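Handheld grippers – curved fingers vs flat pads?
Hapeta Makers Board > Robotics > End effectors

keegan_d
Posted 27th March
Hi all. I've been swapping between two sets of fingers on my handheld grippers for a few weeks and I'm going round in circles, so I'd love some opinions. Set one is the flat pads with the rubber facing (the ones everybody starts with). Set two is the curved grey ones with the teardrop gap, printed off the Renddale files.

I did 200 picks with each on small stuff – bottle caps, erasers, offcuts. The flat pads felt more predictable to me. The curved ones win on anything round, and they don't go off like a slingshot when you squeeze too hard, but right at the tips I keep second-guessing where the contact is. Tracking has been fine with the marker cubes sitting behind the fingers, no complaints there.

Curved pair on the white table, one in each hand, with something small pinched in the right:

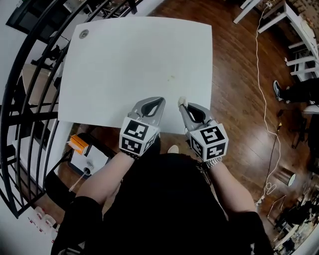
Murray reckons the curved fingers are a waste of filament for tip work and I should go back to flats and be done with it. Murray, if you're reading, post your reasons properly this time!

murraymudgway
Reading, mate. My reason is simple: a curved finger has one good spot and it isn't the tip. Flats give you the same grip anywhere along the pad. I ran flats through 1,268 picks on the Onville rig back in December and changed the rubber once. Different colour rubber now, same grip.

eulalia.i
I'd disagree with that pretty strongly. What print are you using, Keegan? If the ribs are too stiff the finger never wraps and of course the tip feels vague. Mine were hopeless in the first material I tried and lovely in the softer one. I wouldn't judge the shape until you've tried that.

keegan_d
Whatever was on the spool, so probably the stiff stuff. Fair point.

bernardo_a
Has anyone looked at the cubes when both hands come in close? I lose one marker face when I roll my wrist inward, and the pose jumps a centimetre or so. I blamed the fingers for ages before I looked at the log.

murraymudgway
Bernardo, that's your camera height. Raise it.

bernardo_a
Raised it already. Better, still jumps.

carleen_c
Numorside sells a softer finger set, part 757, same mount pattern. The 771 is the long version and I'd skip it, way too floppy at the end. I've got a spare pair of the short ones if you want to borrow them, Keegan – just cover the postage.

keegan_d
Yes please! Will message you. I'll redo the 200 with those and put the numbers up next to Murray's beloved flats.

murraymudgway
Same objects, same order, or it doesn't count.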